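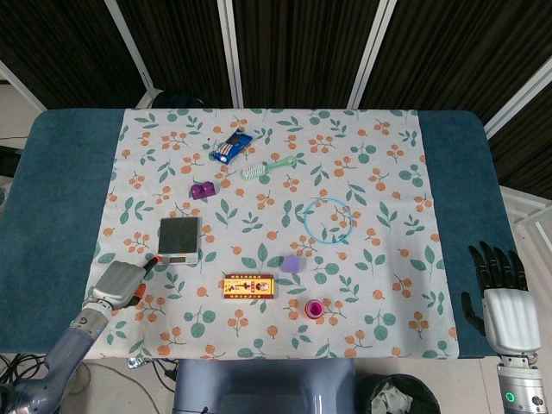

How often do the fingertips of the two-armed robot at Ameo have to be changed?
Every 40 hours of running time, or sooner if the grip test shows slipping.

Ameo has put its two-armed table robot in Jillau on a fixed maintenance plan. The plan started in November and replaces the old habit of repairing the machine only when it stopped.

The robot practices picking up and putting down household things on a covered table. It carries two different tools. One side ends in a gripper with orange-tipped fingers, the other in a hand with five black fingers. Both wear in their own way, and so the workshop now keeps a separate sheet for each.

On the gripper, the fingertips are the part that suffers most. The technicians take them off, clean the seats with a dry brush and put on new ones from the same batch. After this, the gripper closes 12 times on a test block before it goes back to work. If the closing force is different from the value on the sheet, the tips are taken off and seated again.

The five-fingered hand needs more patience. Its tendons become a little longer with use, and a finger can then stop short of its position. The service company Meinecke adjusts the tension in Jillau and has shown the local team how to do the smaller corrections. A full adjustment takes 3 hours – most of this time goes into the thumb.

The objects on the table also belong to the plan. Scales, cups, brushes and boxes are wiped and checked for cracks, and the cloth is pulled flat again before each run. A fold in the cloth had caused several failed grasps in the summer, and at first the team searched for the fault in the wrist.

Cables remain an open point. Ameo wants to lead them through a covered channel, but the part from Cedus has not been delivered yet. Until then, they are inspected every morning at 7:30, before the drives are switched on.

According to Ameo, the spare parts store now holds 69 fingertips. The next full adjustment of the hand is planned for after the winter break.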